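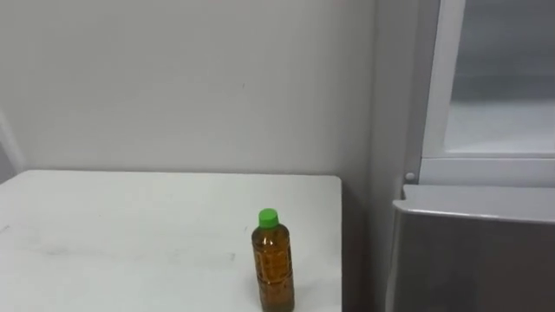

Who can take part in the Wistby bread study?

Anyone aged 18 or over who eats bread at home most days and can collect a parcel from our counter in Wistby once a week.

The study is run by Skolline, a small bakery research firm. We are comparing four recipes for an everyday sliced loaf, all of them lower in salt than the one most people buy. We want to know how they do in ordinary kitchens, over ordinary weeks, with whatever people normally put on their toast. Tasting a cube of bread on a paper plate tells us very little about that.

## What you would do

The study lasts 10 weeks and starts in March. Each week you collect one 600 g loaf in a plain bag with a number on it. You take it home and use it as you would any other loaf. You may share it with the rest of the household, freeze it, toast it or make sandwiches for work. Please don't give it away to people you don't live with.

You keep a short diary, on paper or on your phone. On each day you eat some of the bread, write down:

- how you ate it (fresh, toasted, in a sandwich, other)
- what you had on it
- whether the slices held together
- a mark from 1 to 5 for taste
- anything you noticed, good or bad

Days when you eat none of it can be left blank. If you throw some away, write down how many slices and what was wrong with them. Mould, dryness and "we forgot about it" are all useful answers.

At the end there is one group talk, lasting an hour, with up to seven other people. It will be held upstairs at our Wistby office. There is a lift. If you can't come in the evening we can arrange a phone call instead.

## Who we can't include

All four loaves contain wheat, barley malt and soya, and are baked in a building where milk, sesame and egg are used. Please do not apply if you or anyone you live with has an allergy or intolerance to any of these, or has coeliac disease.

We also can't take people who work for a bakery, a flour mill or a supermarket, or who have been in one of our studies in the past year. If a doctor or dietitian has given you a set eating plan, please ask them first. We may write to you to check that you have done so.

One person per household can sign up. Children may eat the bread but we don't collect anything about them.

## Payment

You receive £20 for each full week of diary entries, and a further £20 for the group talk. Payment is made by bank transfer in two parts, halfway through and at the end. If you leave early you are paid for the weeks you finished. Bus fares to the counter are paid back if you keep your tickets. We can't pay for parking.

## Collection

Loaves are handed out from the side door at Ulix Yard, next to the cycle shop. You choose a morning or an evening slot when you join and keep the same one throughout. Somebody else may collect for you if they bring your study card. Loaves not collected by the following noon are recorded as missed and can't be replaced. You may miss two weeks and stay in the study.

## Your details

We keep your name, address and bank details apart from your diary, which carries only a number. Names and bank details are deleted once the last payment has cleared. The diaries are kept for five years. You can leave at any time without giving a reason, and can ask for your diary to be removed up to the day of the group talk.

## How to apply

Pick up a form at Ulix Yard or from the desk at Wistby library, fill in both sides and hand it back at either place. The form asks who lives with you, how much bread you get through in a week and where you usually buy it. There are no right answers, but we do need a mix of large and small households and may have to turn some people down for that reason.

The closing date is 9 October 2022. Everyone who applies will get a reply by post or email, including those we can't take this time.

Questions about the study should go to Orla Daly, study organiser, at the Ulix Yard office. Please put "bread study" on the envelope, or ask for extension 357 if you ring.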